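Nimcombe发布台面操作单元采购与预算规划指南，首批面向Prultitz试点厨房

新闻稿
2023年4月2日

Nimcombe今日发布《台面操作单元采购与预算规划指南》，供中央厨房、团餐企业及食品加工实验室在采购双指夹爪类自动化设备时使用。指南给出从需求登记、任务定义、报价比对到验收付款的完整流程，并附预算模板、任务卡模板和供应商答复表。首批使用单位为Prultitz试点厨房，该厨房计划于11月完成第一轮采购评审。

指南由Nimcombe设备规划部编写，夹持与末端工具部分由Shahbazi工程事务所审校，软件接口部分参考了Cerkent提供的集成文档。全文共70页，中文版与英文版同步提供。

一、编写背景

设备规划部在整理以往的采购文件时发现，多数预算表以机械臂本体价格为主线，末端工具、相机安装、台面布置、示教工时和备件通常合并为“其他”一项。合并后的金额无法与供应商报价逐行核对，追加费用也难以归类。采购方在签约后才提出具体操作任务，供应商则按通用搬运工况报价，双方对“可用”的理解不一致，验收因此延期。

指南要求采购方在询价之前先提交任务卡。每张任务卡对应一项台面操作，写明涉及的器具、食材、起始摆放、目标摆放和允许的中间状态。任务卡不写型号，不写节拍承诺，只描述工作内容。供应商依据同一套任务卡报价，评审时逐卡比对。

指南附录收录的第一组任务卡以蒸笼、笼盖和双耳锅为对象，涉及开合、转移和归位三类动作。

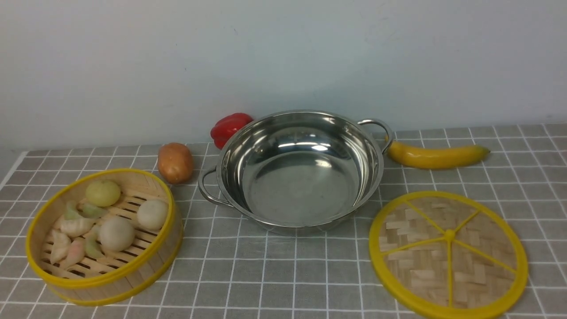 图1：蒸笼与双耳锅任务组的台面布置，笼盖平放于蒸笼一侧。

这一组任务卡的选取依据是器具之间的差异。竹编笼盖有一定厚度的外圈，盖面为编织结构，夹持位置应限定在外圈；不锈钢锅体表面反光，对视觉识别的曝光设置有要求；锅耳为环形，夹爪进入角度受限。面点类物品体积小、间距不一，任务卡须注明是否允许接触相邻物品。采购方如不涉及面点，可将该部分删去，其余条目仍可单独使用。

二、预算结构

指南将预算分为五个科目：本体与控制器、末端工具、感知部件、台面与工装、实施与培训。各科目分别设立一次性费用栏和年度费用栏，不得跨科目调剂。备件列入所属科目，不再单独设项。

末端工具科目按夹爪、指垫、安装法兰和线缆四行填写。指垫属于磨损件，指南要求供应商给出更换条件、单件价格和供货周期。对仅提供整套夹爪更换方案的报价，评审表中须按整套价格计入年度费用。

台面与工装科目常被低估。指南建议在此列入台面覆盖物、定位标识、器具备份和遮光措施。器具备份指与任务卡中规格一致的锅、蒸笼和笼盖，用于调试期间替换。调试用食材可采用仿真件，但任务卡须注明仿真件与实物在重量和表面摩擦上的差别，并在验收阶段安排实物复测。

实施与培训科目按工时计价。模板预设的示教与调试工时上限为158小时，超出部分须由双方书面确认。培训对象分为操作人员和维护人员，课程内容和考核方式分别列出。

Nimcombe设备规划部负责人Nasrin Vahidi表示：“预算表应当能够回答某一张任务卡要花多少钱。如果答不出来，说明科目划分有问题，或者任务没有写清楚。我们希望采购方在询价之前把这两件事做完。”

三、腕部相机与视野要求

指南单设一章说明腕部相机的选型条件。腕部相机随夹爪运动，观察距离短，夹指会占据一部分画面。采购文件应要求供应商提交夹爪张开、半闭和接近闭合状态下的实拍画面，由评审人员确认目标物在接近过程中是否持续可见。 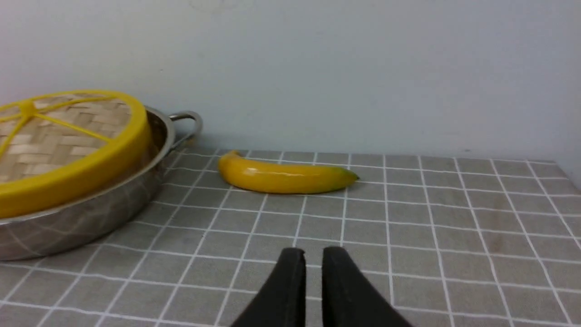
供应商提交的画面须使用采购方任务卡中规定的器具和台面，不接受以样品间器具替代。反光器具和浅色背景墙面应保留在测试条件内。如果供应商认为需要更换背景或增加光源，应在答复表中写明，相应费用计入台面与工装科目，由供应商提供安装图纸。

对于由固定视角相机与腕部相机共同完成的任务，指南要求分别列出两者的标定方法、标定频次和所需工时。标定工具的采购费用计入感知部件科目。更换夹指或相机支架之后的重新标定，应按年度预计次数折算为工时，写入年度费用栏。

Shahbazi工程事务所审校工程师Abbas Ebrahimi表示：“夹指的外形会改变相机能看到的范围，这两项不宜分开采购。如果必须分开，至少要由同一方对安装后的画面负责，并在合同中注明责任界面。”

四、采购流程与验收

指南将采购流程划分为需求登记、任务卡冻结、询价、台面演示、签约和验收六个阶段。任务卡冻结后，新增任务按变更处理，单独报价。台面演示在采购方场地进行，供应商自带设备，器具由采购方提供。每张任务卡的演示次数在询价文件中确定，所有供应商执行相同次数。

演示记录包括起始摆放照片、全程录像和终止摆放照片。人工介入须逐次登记，注明介入原因和介入方式。未登记的介入视为该次演示无效。

验收付款与任务卡挂钩。模板将合同总价中的实施部分拆分到各任务卡，通过一张，支付一张。连续两次复测未通过的任务卡退回供应商整改，整改期间不影响其他任务卡的验收与付款。质保期自最后一张任务卡通过之日起计算。

五、适用范围

指南适用于单臂或双臂的固定式台面操作单元，不适用于移动底盘、输送线分拣和油炸工位。涉及明火、高温蒸汽和刀具的工序，采购方应另行开展安全评估，评估费用不在本指南预算模板之内。食品接触材料的合规要求按采购方所在地法规执行。

六、获取方式

指南正文及模板自发布之日起可向Nimcombe设备规划部申请。单一机构使用许可费为750欧元，包含任务卡模板的后续修订。Prultitz试点厨房的评审表格将在其采购评审完成后整理，作为附录补充发送给已获许可的机构。

申请时请注明机构名称、拟采购单元数量、主要操作器具和预计询价时间。需要使用自有任务卡格式的机构，可同时提交格式样本，由设备规划部提供字段对照表。

关于Nimcombe
Nimcombe从事厨房与实验室自动化设备的规划咨询，业务包括需求调研、预算编制、供应商评审和验收支持。公司不销售机械臂及末端工具。

媒体与业务联络
Nimcombe设备规划部
联系人：Nasrin Vahidi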